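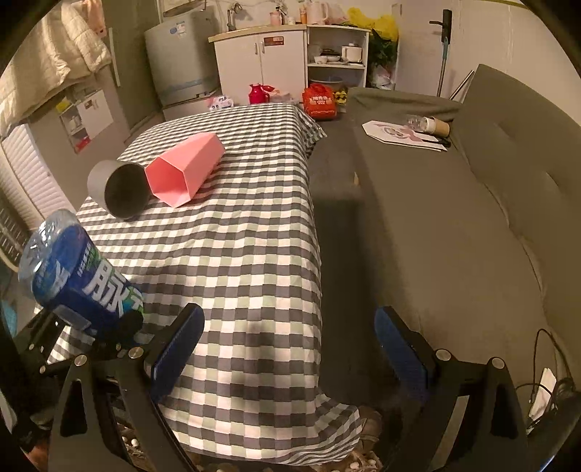 Table Linens: Washing, Stain Removal and Storage

Updated 12/13/22

Most damage to tablecloths happens in the laundry, and most of that is heat. The notes below cover cotton, linen, polyester and the usual blends. Vinyl and coated cloths are handled separately near the end.

Measuring for a cloth

Measure the table top, then add twice the drop you want on each axis. A drop of 6 to 8 inches suits daily use. A 12 inch drop looks better for a set dinner but catches on knees and chair arms. For a table 80 inches long with a 6 inch drop at each end, buy a cloth 92 inches long. If the cloth is untreated cotton, allow for shrinkage of 3 to 5 percent on the first wash. Prewashed cloth needs no allowance.

Checks and stripes show misalignment. Set one line of the pattern parallel to the long edge of the table and work outward from it.

Stopping a cloth from sliding

A thin felt or foam-backed pad under the cloth is the best fix. Cut it one inch short of the table edge on all sides. Clip-on weights work outdoors but pull the corners of light fabric out of square. Rubber shelf liner works too, although some types mark lacquer when left in place over a warm summer. Lift it and check once a month.

Before washing

Shake the cloth outdoors. Crumbs left in the weave turn to paste in the drum and dry as small hard spots.

Check both sides for stains under good light and treat them before the cloth gets wet all over. Mark each one with a loop of contrasting thread if there are several. Wet fabric hides grease completely.

Stains by type

Grease and oil. Cover with cornstarch for 30 minutes, brush off, then rub in undiluted dish soap. Leave 10 minutes. Wash as hot as the label allows.

Red wine. Blot, do not rub. Flush from the back with cold water. If color remains, soak in one quart of cool water with one tablespoon of oxygen bleach for two hours.

Coffee and tea. Cold water first, then a paste of oxygen bleach on cotton. On polyester, white vinegar diluted by half is usually enough.

Tomato sauce. Scrape, flush cold from the back, dish soap, then sun-dry. Sunlight fades the orange residue better than a second wash.

Soy sauce. Cold water and dish soap straight away. Once dry it needs an overnight soak.

Candle wax. Chill the cloth in the freezer for an hour and crack off what you can. Put brown paper on both sides and press with a warm iron, moving to clean paper as each patch fills. Treat any dye left behind as a grease stain.

Egg and milk. Cold water only until the stain is gone. Hot water sets protein. Enzyme detergent does most of the work; Fletuvex powder is the one used for the timings on this page, and a comparable enzyme powder will behave much the same way.

Rust. Lemon juice and salt, left in the sun for an hour, then rinsed. Test first on dark squares or printed areas. Never use chlorine bleach on rust – it fixes the mark permanently.

Washing

Fill the drum no more than two thirds. A packed drum leaves creases that ironing will not remove.

Cotton: 104°F for light soil, 140°F for heavy soil.
Linen: 104°F, gentle spin.
Polyester and blends: 86°F, low spin.
Printed dark colors: 86°F, inside out if hemmed double.

Use half the usual amount of detergent and add an extra rinse. Skip fabric softener. It coats the fibers, repels water and makes the next grease stain harder to shift.

Drying

Line drying is preferred. Fold the cloth over the line by a third and peg at the fold, not at the corners. Corner pegs stretch the hem and cause most of the waviness seen in older cloths. If a machine dryer is used, stop it while the cloth is still slightly damp and finish flat.

A hem that has already gone wavy can be reduced but seldom cured. Dampen it, pin it straight on an ironing board, press with steam, and leave it pinned until cold.

Ironing

Iron linen damp and on the wrong side. Start at the center and work out. On a large cloth, fold in half lengthwise with the wrong side out, iron both faces, then refold with the right side out and touch up. Do not iron the center fold. Roll the finished cloth loosely or hang it over a rail for 20 minutes before storing.

Storage

Folded cloths crack along the same lines after some years. Refold in thirds one time and in quarters the next. The Clodthorpe linen tubes are 2 inches across, too tight for anything heavier than a runner. A wide cardboard tube covered with acid-free tissue costs less and works better.

Store cotton and linen clean and without starch. Starch attracts silverfish. Avoid plastic bags for anything kept longer than a month – a cotton pillowcase is adequate. Air everything out in June, or whenever the closet starts to smell closed.

Vinyl and coated cloths

Wipe with dish soap and warm water, rinse, and dry with a towel. Do not machine wash unless the label permits it. Ballpoint ink comes off most vinyl with rubbing alcohol on a cotton swab, working from the outside of the mark in. Do not fold coated cloths for storage. Creases that have set will relax in a warm room in around 2 days if the cloth is laid flat with the coating up.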